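I met Fereshteh Kermani on a Friday morning at her guest house in Colley, where she'd already stripped two beds before I'd found anywhere to park. She makes up roughly 50 beds a week in the busy season and talks the whole time she's doing it, which suited me fine!

"People fight their duvets," she told me, shaking a pillow down into its case. "They grab the middle and it all goes in a knot. Find your corners first." She learned it from her aunt at the old Nazari hotel, in August, with 20 rooms to turn round before lunch – "and no lift, don't forget that".

Does she do her own bed as nicely? She laughed so much she had to sit down. "Mine's a heap till teatime. White bedding, dark clothes chucked on top, the lot."

I felt much better about my own bedroom after that. I asked if it bothers her, going home to a mess.

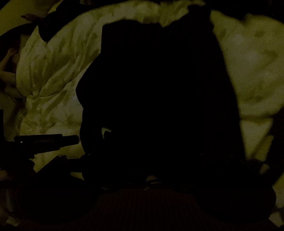
"Not a bit," she said. "I just shove it all over to one side and get in."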